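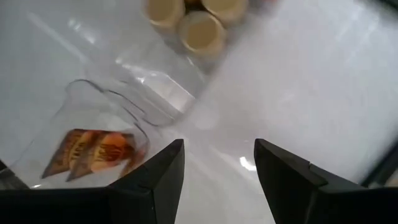 A clear plastic cup on its side, with a printed wrapper inside.

Trandbridge law office adds evening hours for record-clearing help

9 December 2020

People in Trandbridge who have an old misdemeanor on their record, and who have been meaning for years to find out whether anything can be done about it, will soon have an easier time getting an answer. The law office of Piątek & Ukar is opening its doors two evenings a week for free first meetings on expungement and record sealing, starting after the holidays and running through the end of May.

The meetings will be held at the firm's office at 1492 Wundesel Street, on the second floor, with an elevator at the back of the building for anyone who would like to skip the stairs. Each one lasts long enough to go over the case papers, talk through what the court will want to see, and work out whether it makes sense to file now or wait a while longer. There is no charge for that first talk and no obligation to hire the firm afterward, and people are very welcome to bring a spouse, a parent or a friend along for company.

The firm has handled criminal defense and drunk driving cases in town for many years, and the attorneys say that a good share of the calls they get these days come from former clients (and plenty of people who were never clients at all) whose cases ended long ago but who keep running into them. It might be an apartment application, or a nursing program, or a job that was all but promised until the background check came in. Many of these callers have stayed out of trouble ever since and had no idea they could ask a judge to take another look.

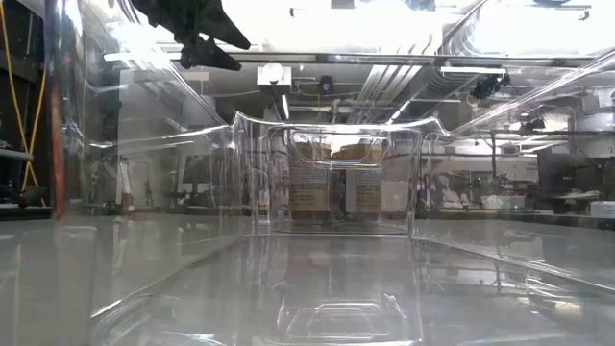 Daytime appointments have always been available, but a lot of the folks who need this kind of help work shifts, or look after children, or would simply prefer not to explain to a supervisor why they need a morning off to see a lawyer. The evening meetings begin at 5 and are by appointment only, so that nobody has to sit in a crowded waiting room. Anyone who would rather stay home can ask to meet by phone or video instead, and the office is happy to walk callers through the setup if they haven't done it before.

Those who come in are asked to bring a photo ID and whatever paperwork they still have, such as the sentencing order, proof that fines were paid, or a certificate from a class or treatment program. If the papers were lost three moves ago, that's all right too, and the staff can explain how to request copies from the clerk of court. It does help to know the county and the year of the case.

Not every record can be cleared, and the firm wants people to know that going in. Some offenses don't qualify, some have a waiting period that hasn't run out yet, and drunk driving convictions in particular come with rules of their own that are worth asking about before anyone pays a filing fee.

Appointments for the first 4 weeks can be booked now by calling the front desk during business hours. Spanish-speaking staff will be on hand both evenings.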